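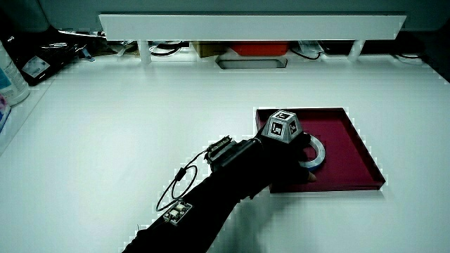

Ticket 265 - Tape roll sticks to the tray
Status: Solved
Category: Packing table, small items
Opened by: Asger Baldursdóttir, Greltdale workroom
3 min read

What's going on

Hi all! We finally got the square red trays for our white packing table and I love them. Everything small has a home now, the low walls stop things from rolling off, and the dark red shows up so well against the tabletop that you can find your tape from across the room. One problem though. When a roll of tape has been lying flat in the tray for a while, it sticks. You go to pick it up and the whole tray comes along for the ride, then lets go and lands with a bang.

It's the light blue tape from Leketti, the wide roll. Room is heated, normal winter air (it's February here), nothing spilled that I know of. I'd really like to keep the trays, so any ideas are welcome!

What I tried first

1. Wiped the tray with a dry cloth. No change.
2. Washed the tray in warm water with dish soap, let it dry overnight. Better in the morning, sticking again by 4 p.m.
3. Turned the roll over. This was interesting - the other side stuck much less.
4. Swapped trays with the next table. Their tray stuck too, with my roll in it. Their roll in my tray was fine.

So I'm pretty sure it's the roll and the tray is innocent. 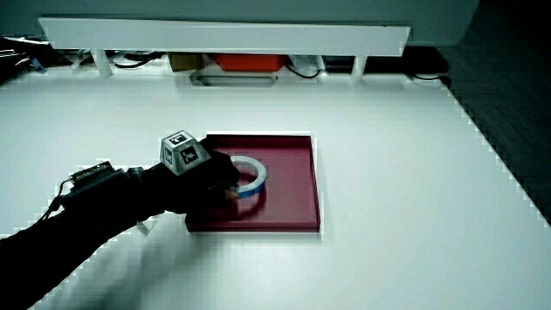 Reply from Thorlacius support desk

Thanks for such a clear write-up, step 4 saved us a whole round of questions! We agree that it sounds like the roll. Adhesive can creep out at the sides of a roll when it's stored flat under weight or somewhere warm. You get a thin tacky ring on the side face, and a smooth tray floor is the perfect thing for it to grab.

Could you check three things for us?

- Run a gloved fingertip along the flat side of the roll. Does it drag?
- Where are the spare rolls kept, and is anything stacked on top of them?
- Does the roll come free more easily if you tip up one side first, instead of lifting it straight up?

Please don't scrape the tray with a blade. Scratches hold on to glue and then you have two problems.

Asger Baldursdóttir replied

Oh, this is great. Answers:

Yes, it drags! Only on one side, and mostly near the outside. I would never have noticed with bare hands because I always grab the roll by the hole.

Spares were in a carton on top of the radiator cover, with a box of 400 mailing bags sitting on them. I know. They've moved.

Tipping works much better. If I take hold of the left side of the roll and lift that first, it peels away from the floor of the tray and the tray stays put. Straight up is hopeless.

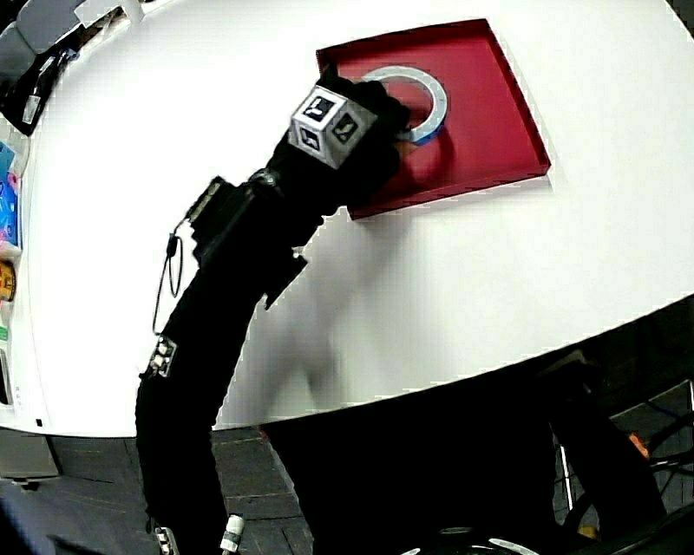
I also went through the carton and sorted the spares. The ones from the bottom layer are tacky and the ones from the top layer are perfectly clean, which fits with what you said about weight. I'm keeping the tacky ones for the big cartons, where the roll goes straight onto the dispenser and never sees a tray.

Reply from Thorlacius support desk

Lovely, that settles it. To clean up the roll you're using now:

1. Put a little cornstarch on a paper towel and rub it over the flat side. Go easy near the loose end of the tape.
2. Tap the roll on edge over the trash to get the extra powder off.
3. Wipe the tray floor with a drop of cooking oil, then wash with dish soap. Rinse well, any oil left behind will keep tape from sticking to your boxes.
4. Dry the tray completely before the roll goes back in.

If you still get some grab, cut a square of baking paper to fit the floor of the tray.

Asger Baldursdóttir replied

Did all four steps after lunch and it's a different tray! The roll lifts right out. I tried it straight up, from the side, with gloves and without, and the tray stayed on the table every time. I haven't needed the baking paper, but I cut a piece anyway and put it in the drawer.

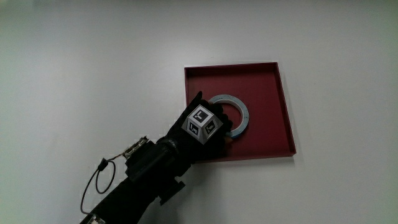

Light blue roll lying flat in the red tray.

One more thing for anyone with the same setup: we'd been blaming the Clitever cleaner we use on the tabletop and had even stopped using it. Table's been cleaned with it again since and there's no difference at all. Spares now stand on edge on a cool shelf with nothing on top. Thank you so much, please close this one!

Ticket closed by Thorlacius support desk.

57 people found this helpful
4 comments
We use cookies to remember your ticket settings. Accept / Manage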